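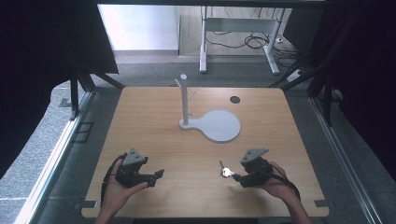 By Lorna Tischler

The personnel manager at Mitby has 10 openings and has had most of them since January. The company makes parts for irrigation pumps and employs 106 people.

"We get applications," she said. "What we don't get is people who can start at 5 a.m."

Mitby raised its starting wage in the spring, after Vadico opened a warehouse across the highway. She lost four machine operators there in a month. One has since asked to come back, and she took him.

I asked whether the lower unemployment rate in the county matched what she sees. "Partly," she said. "Some of those folks found work. Some quit looking. I know a few who are home with their parents."

The average wait to fill a job is now 27 days for office work and much longer on the floor. She has stopped asking for a high school diploma for packing jobs.

Overtime covers the gap for now. "They like the checks," she said. "They're tired, though. I hear about it at shift change."

She expects to hire through the fall.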